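20th October

Told the tram story again today, this time to a stranger with a recorder, and I have now told it so often that I'm no longer certain I was on the tram. 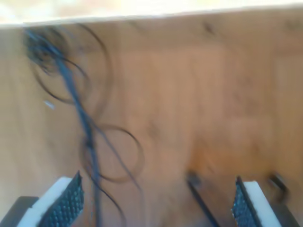
The stranger was Lino Costa, who is doing a run of talks with local people for the radio. Four of us, I gather. I am the second. I asked who the first was and he said Aldo Pace, and I made a noise that I hope he will cut. Aldo has lived in Davero for as long as I have and has spent all that time being asked what Davero means to him. He has an answer ready. It has the river in it.

I had no answer ready. I'd meant to prepare one over breakfast, but then the man came about the gutter and I had to stand in the yard agreeing with him.

We did it at the back of Uvier, at the table by the kitchen door, as Lino thought a café would give it "some air". What it gave it was the dishwasher. Every time I got near a point, somebody let a tray of cutlery go. He was very calm about this and wrote the times down in a small book. I had the lentil soup and regretted it, soup being a hard thing to eat near a microphone.

First question: when did I come here, and why. I said I came for a job that was meant to last until August and that I'd missed the train home, in a manner of speaking. He liked that. I saw him like it, so of course I went on and spoiled it with the whole business of the landlord and the two keys, neither of which fitted. I can hear myself doing it. There's a moment when a kind listener's eyes go to the batteries.

Then my favourite building. I panicked and said the old baths. I have been in the old baths once. I was asked to leave because of my shoes. The truth is that I like the bus station, the side with the pigeons, but I couldn't find a way to say so that didn't sound as though I was trying to be interesting.

Then the 286. This is the tram story, and somebody must have tipped him off, for he asked for it by name. (It was a bus by then, the 286, but it took the tram route and everyone went on calling it the tram. I explained this on tape. It took a while.) The short form is that it broke down on the hill in the rain, that the driver, a large sad man, got out and sat on the wall, and that we all ended up in the chapel hall eating somebody else's wedding buffet. In my early versions it was sandwiches. Today there was a salmon. I don't know where the salmon came from. I heard it arrive in the sentence and there was nothing to be done.

He asked about the reading series, which is what I'm supposedly known for, in so far as I am known. Clurkutura. People always want to know what it means. It means that the first poster was painted by someone with no room left and poor eyesight, and that we had 1000 handbills run off to match before anyone looked. I still have most of them. I write shopping lists on the backs. There was one in my coat today, with eggs and fuses on it, and Lino photographed it for the web page, so now everyone will know I was out of fuses.

I told him about Jireš, the cat, who used to walk across the stage during the quiet poems and never the loud ones. We named him after a film director none of us had watched enough of. I said he was the best critic we ever had, then remembered I said the same thing at the library in the spring, and to Aldo, who has been using it.

Last question, the big one. What does Davero mean to you? The dishwasher had stopped. I said that it was where my post came.

Lino waited. They're trained to wait, I think. So I added something about being recognised by the woman at the chemist's, and not having to spell my surname any more, and how on the hill in the mornings everybody walks with the same slight lean. It wasn't bad, that last bit. I'd have been glad of it if I hadn't then said "like a lot of penguins", which is nothing like it at all.

He switched off, we shook hands, and naturally I was then wonderful for twenty minutes. I did the mayor and the marrow. I did my mother on the telephone. He laughed properly and said what a shame, and put the recorder in his bag.

Walked home the long way. Met Aldo by the bridge, pretending to look at the water. He asked how I'd got on and I said fine, and he said they had kept him for two hours — two hours! — and that Lino had barely needed to ask a thing. I can believe it. He wanted to know if I'd mentioned the cat. I said only in passing.

Gutter man is coming back with a longer ladder. Must ring Lino about the salmon. Fuses.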